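We use cookies to keep this site working. Accept all | Manage settings

Filed under: Workspaces, Everyday Objects

3. What ends up on the table

I started this study because I'm hopeless at keeping a worktop clear, and I wanted to know if other people were any better. Ximena Zavala and I looked at 27 tables at Khoo and Nirkton, and we came back to each one in November. Most had a flat board or a sheet of paper somewhere near the middle, with the small bits gathered round it – and cables, always cables! People told us they tidied "by feel", and I believe them (I do the same). Figure 3 shows a black table with a tan board towards the back and a white sheet with a red circle on it at the front.

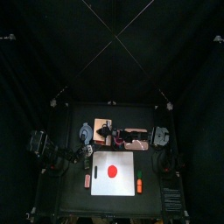
Figure 3. Board, sheet and smaller coloured objects on a black table.

The cables were what people moaned about most, and two of them had given up sorting them altogether. I'll come back to that in section 4, where we look at drawers.

Contact | © Grirnmont | Back to top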